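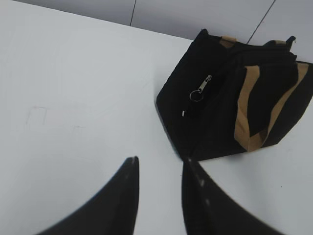

**Vutosance** is a home-built robot arm with a two-fingered gripper, made in a shared workshop in Clerngate by Macario Ochoa and Milagros Barredo. Its makers describe it as a general household helper. The description is generous. Most of what has been published about the arm concerns one job, the opening and closing of zips on soft bags, and the results have been disputed by other members of the same workshop.

## Background

Ochoa began the arm as a replacement for an earlier machine called Lomport, which had a suction cup and could lift flat parcels but little else. Barredo joined when the suction cup was dropped in favour of fingers. The first notes on the project promised an arm that would "pack a bag for work", a phrase that has stayed on its web page through every rebuild. No version has yet packed a bag.

The parts cost 589 pounds, according to the makers. Signe Lund, who keeps a rival build log, has pointed out that the sum leaves out the motors, which were taken from Lomport, and the table.

## Design

The arm has 7 joints, counting the gripper. The two fingers are black, broad at the base and narrower towards a blunt tip. A small camera sits near the wrist and looks out along them, so that the tips are always in its view.

Ochoa has called the fingers "good enough for anything on a desk". They are poorly suited to thin metal parts. A zip tab lying flat against cloth gives them almost nothing to close on, and the usual remedy among hobby builders is to add a ring to the tab. The black bag used with the arm has a small round ring on its silver zip pull. Critics of the project regard this as the real invention, and one that works equally well for people in gloves.

## The bag task

In the standard form of the task, a soft black bag with tan straps is laid on a white tabletop, and the arm must reach it, take hold of the pull and draw it along the track. The makers chose a pale table so that dark objects would stand out. The choice does help with finding the edge of the bag. It does less for the zip, whose track is nearly the same colour as the cloth around it, and nothing at all for the folds, which change whenever the bag is put down.

The strap is a further difficulty. When it lies across the body of the bag it makes a loop wide enough to catch a finger, and the published method says only that the bag should be placed "naturally". Giuliana Echeverri, who tried to repeat the work on a copy of the arm, complained that this could mean anything. Her copy dragged the whole bag along the table before the zip moved. Barredo replied that the bag had been too light and advised putting a book in it. The book does not appear in the original method.

## Claims and reception

In November the makers announced that the arm could open a bag "reliably". They gave no number of attempts and did not say how failed runs were treated. Vilhjálmur Juhl, reviewing the project for the workshop newsletter *Bjarnason*, wrote that he had watched 2 runs during an evening visit. In one the zip opened part of the way. In the other the fingers closed beside the pull and the arm carried on as if it were holding something. He judged the arm itself to be tidy work and the claims made for it to be early.

Ochoa has since replaced "reliably" with "often" on the project page. The drawings for the fingers are free to download, though those for the wrist are still missing.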